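Ovbridge Sorting Club

The Ovbridge Sorting Club is a student robotics club at Granberg, and I should say up front that I'm a member, so this article is going to sound like one! We teach two-armed robots to pick metal parts out of bins and off shelves and put them where they belong. It sounds easy. I thought so too, until I spent my first month trying to get one small block to stay in the fingers.

History

Raffaele Monti and Bonifacio Bravo started the club as a class project that never got handed in (they got an extension, then another one, and by May they had their own room key). Fahad Sandhu joined next and wrote most of Drorkora, the program we still use to record and replay arm movements. The old version is called Testa, and a few of us miss it, mostly for the keyboard shortcuts.

The bench

Everything happens on a table covered in green, with shelves of parts within reach. Both arms are black at the business end, with jointed fingers that close toward each other. New members usually start with the small gray blocks on the shelf, then move up to longer bars, and the brackets come last. I spent ages on the blocks and I'm not ashamed of it.
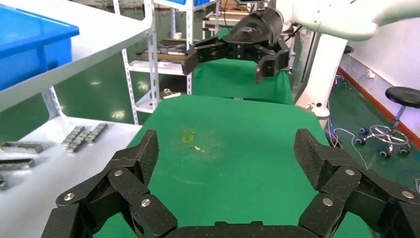

How a session runs

One person drives, one person watches the parts, and whoever is left keeps the log. We trade places every 3 runs, which keeps the driver from getting sloppy. Our log has 585 runs in it so far, and 227 of those are marked "clean," meaning no drops and no help from a human hand. Rommel Lagman is very strict about what counts as clean, and he has crossed out more of my runs than I'd like.

The sheet-metal brackets cause the most arguments. They're wide, shiny and awkward to hold level, so you have to choose a grip spot before you lift. 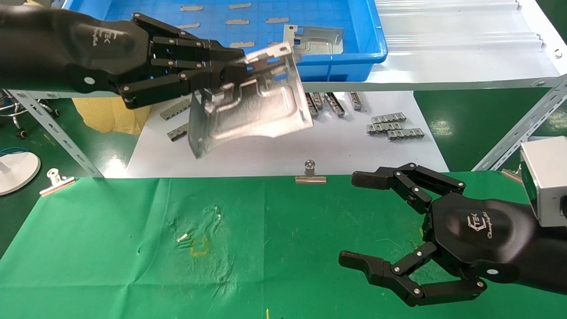 Aldo Bellini likes to grab close to a corner and let the bracket tilt, then straighten it on the way over. I go for the side flange whenever I can get to it. We've argued this through two whole sessions, and the club handbook now lists both ways, with our initials next to them.

Connector blocks are a newer task. You come in with the fingers wide open and close slowly, keeping clear of the pins. It's my favorite thing we do, even on the days when my log page is all cross-outs.
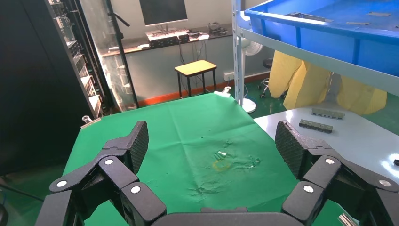 Ovbridge Sorting Club, Student Robotics, Granberg

Joining

Any student can come, and you don't need to know how to code. You do need to read the handbook and sit through one full session as log keeper before you drive. Bring a pencil, we never have enough. Drorkora logins are handed out by Fahad, who likes to be asked the day before.

Last updated July 18, 2024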